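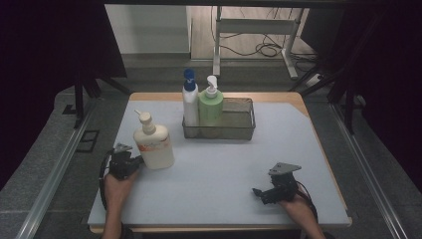 Pump bottles, and how to stop them taking over the house

I love a pump bottle. I love one a little too much, if you ask Andor, who opened the cabinet under our bathroom sink in June and had a bottle of conditioner land on his foot. Shampoo, hand soap, body lotion, dish soap, the sanitizer by the back door... they're tall, they're tippy, they have that beak sticking out to one side, and they never fit where you want them. So I spent a happy couple of weekends sorting ours out, and I've been moving things around ever since. It's such a small job and it makes the mornings so much nicer!

Start with a bare table

Take every pump bottle in the house and put the whole lot on one table. I do mean all of them, including the one in the guest bathroom and the hand cream in the car. You'll find doubles. We had two open bottles of the same lotion, both half full, one upstairs and one down, and a third waiting on the pantry shelf for its turn.

Give each one a wipe while it's standing there. The necks collect a sort of gray paste, and the bottoms are worse. Warm water and an old dishcloth will do it for most. For dried soap around the collar, wrap a wet cloth around the neck, leave it while you do the next three bottles, and it'll slide right off.

Baskets are the whole trick

A wire mesh basket is the best thing I've found for keeping pumps upright. You want straight sides and a rectangle shape, because round baskets waste all the space in the corners and the bottles lean in toward each other. Mesh lets drips dry out. Solid plastic bins look tidy for a week and then there's a puddle of lotion in the bottom with a cotton swab glued into it.

Measure your tallest bottle first, pump and all. The basket should come up to at least a third of the bottle. Any lower and the bottle tips over the rim when you press on it. Much higher and you can't read the label, so you end up pulling three bottles out to find the right one, and then you may as well not have a basket.

Fill it snugly. A basket with a bit of wiggle room sounds sensible, but two bottles in a basket made for four will fall about every time you open the door. If you have a gap, put a rolled washcloth in it. (I tried a jar of cotton balls first. The lid came off. Use the washcloth.)

Big bottles stay out

The giant ones, the family-size refills and so on, don't belong in a basket with the others. They're heavy, they lift the basket on one side when you grab it, and the pump heads tangle. Ours stand on their own on the shelf with a bit of non-slip drawer liner underneath, cut to size with kitchen scissors. I can't tell you how pleased I am with that drawer liner. One roll did the bathroom, the laundry shelf and the kitchen windowsill, and I still have a piece left for the car.

If a big bottle lives somewhere you use it with wet hands, hold it with one hand and press with the other. I know, I know. But I've watched my whole family try to do it one-handed and send the thing skating into the sink.

Which way should the nozzle point?

Toward the hand you reach with, and away from the wall. In a basket, turn them all the same direction. It looks lovely, sure, but the real reason I do it is that you can lift one straight up without hooking its neighbor.

Nearly all pump heads turn, so you don't have to choose between the label facing you and the nozzle facing you. Turn the bottle until the label is in front, then hold the collar still and swivel the head. If the head won't turn, check whether it's locked down. Press lightly and turn it counterclockwise until it pops up. Some have a little arrow on top, some don't, and a few go the other way just to be difficult.

Getting out the last of it

There's a shocking amount left when a pump starts to spit. Here's what I do, in order:

- Unscrew the pump and let it drip back into the bottle for a few minutes.
- For shampoo or hand soap, add a small splash of warm water, put the pump back and swirl. Use it up that day or the next.
- For lotion, no water! Put the plain cap from an old bottle on it and stand it upside down in a mug overnight. A mug is exactly the right width for most of them.
- Scoop the rest into a small jar with a long spoon or a thin spatula.

Saving a clogged pump

Don't throw it out yet. Take it off the bottle, stand it in a jar of hot tap water so the tube is fully under, and pump it till the water comes through. It takes a while. You'll get nothing, nothing, nothing, then a long worm of old soap, and then clear water. I find this far more satisfying than I should. If the nozzle tip is crusted shut, a wooden toothpick clears it.

Let the pump dry completely before you put it in a new product, and keep lotion pumps for lotion. Soap pumps are often too fine for thick cream, and you'll be standing there pressing away with nothing coming out.

Labels, if you decant

I've gone back and forth on decanting into matching bottles. My friend Orsolya Bíró did her whole bathroom that way and it's gorgeous, all white, but she washed her hair with body lotion twice before she gave in and put labels on. If you keep the original bottles you get the color of the pump and cap for free, and your sleepy brain will learn it faster than any word. The kids here don't read anything before seven in the morning, but they know which color is theirs.

If you do decant, write the name of the product on masking tape on the bottom as well, along with the month you filled it. Front labels peel in a steamy room. And never mix an old batch with a new one. Wash the bottle, dry it upside down on the rack, then fill.

Packing them for a trip

Lock the pump if it locks. If it doesn't, take it off, lay a square of plastic wrap across the mouth of the bottle and screw a flat cap on top. Then into a zip bag, standing up, with a sock around it. Suitcases get thrown around, and a pump head will always find a way to get pressed. We drove to Skodov last summer with a full bottle of dish soap in the cooler, pump up and unlocked, and I was rinsing bubbles off the cheese in the campsite sink.

Keeping it that way

I do a quick round whenever I refill the soap by the kitchen sink. Basket out, shake the crumbs and hair off over the trash, rinse under the shower, back in. The shelf gets a wipe while it's empty. If a bottle hasn't been touched since the last round, it moves to the front so somebody will use it, and if it's still there next time, I offer it to my sister.

One more from Andor, who has come around to all this: put a folded paper towel under the basket. It catches the drips that come through the mesh, and you just swap it out. He's very proud of that one, and I've done it under every basket in the house now.

Related tips

Drawer liner: nine places to use the leftover roll
What to keep under the kitchen sink (and what to move)
Cleaning a shower shelf without taking it down
Wire baskets for the pantry: which sizes we use
Getting dried soap off a chrome faucet
A packing list for a week at the campsite
Small jars worth saving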